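Lettings notes, Misley and Urnard, 2018-12-20. Short thread on one-bedroom flats.

1/ Urnard House has 14 one-beds left. Deposit is capped at six weeks' rent. 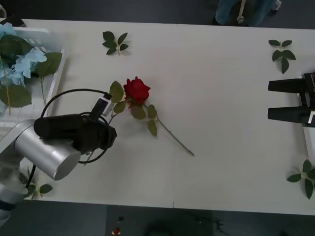
Artificial red rose on a white table.

2/ Heating at Nepia Court is communal and billed by meter. Ask for the June reading.

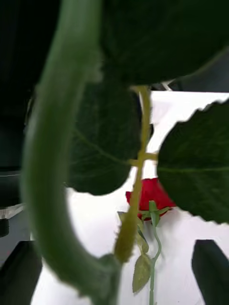
Stem and leaves, close up.

3/ Smallest unit at Irnon: 429 sq ft, hall included. No parking.
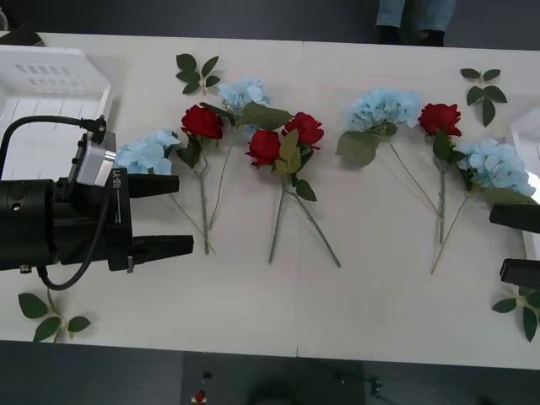

Does the 429 include the balcony? The Irnon listing doesn't say.

It doesn't. Balconies are measured separately.

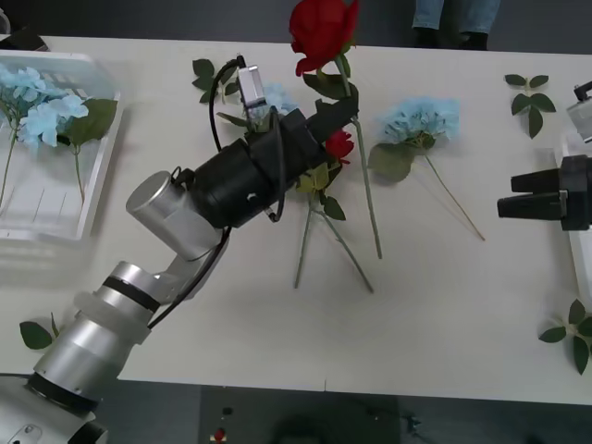 4/ Notice periods
2 months from the landlord, one from the tenant, in writing.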